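The Last Honest Table in Nekinmont

A town of modest means sets out to buy one piece of furniture, and Catrin Cadwaladr goes along to see how hard that could be

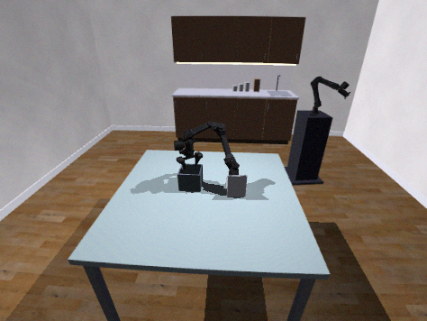
The reading room of the Nekinmont library had needed a new table since April, when the old one gave up a leg during a talk on estate planning. The speaker carried on. Three people in the audience held up the corner until the question period was over, and the minutes thank them by name.

I have lived in Nekinmont for 22 years and had never given the table a thought. It was where you put your coat. Then it was gone, and the town split into those who wanted the same table again and those who had been waiting, apparently for decades, to say that it was too long.

Jacinto Nava runs the library and would like it known that he did not ask for opinions. He put up a sheet of paper by the front desk with the words "New table, any thoughts?" and went to lunch. By closing time there were 111 comments, some of them in reply to each other, and one drawing of a horse.

The great divide was round or rectangular. The round party holds that a round table has no head and therefore encourages conversation. The rectangular party holds that this is a library. There was a brief oval movement, led by a retired dentist, which both sides treated with the pity usually kept for people who put raisins in things.

Next came the matter of where to buy it. Humphreys, the furniture store on the county road, has sold Nekinmont its beds and sofas for as long as anyone remembers, and it will sell you a table too, provided you also want six chairs. The chairs can't be removed from the price. I asked why, and the man on the floor looked at me as if I had asked to buy a sandwich without the bread.

So Nava drove out to Plilitz, two towns over, where a former feed warehouse is now full of office furniture from companies that no longer have offices. I went with him. You walk down long aisles of desks on which large decisions were once made, and every one of them has gum under it. Nava has a method. He leans on a table with both hands, says nothing, and then walks to the far end and leans on it again. A good table, he told me, should make you feel a little foolish for having doubted it.

We leaned on a great many tables. One swayed like a dock. One was perfect until he pulled out the drawer and found somebody's tax returns. He put them back and closed it, and we moved on without discussing it.

The one he settled on was a Brenus, a make I had never heard of and have since found in two banks and my own doctor's waiting room. It seats ten, or eight with newspapers. The price was $345, which Nava got down to $345 by talking for a long while about his budget. The seller did throw in a blanket for the truck.

It went into the reading room on May 13, 2019, and took 7 people to get through the door, four carrying and three saying "your left." It is rectangular. The round party has accepted this with grace, by which I mean they sit at it every morning and mention it.

I stopped by last week. Somebody had already put a coat on it.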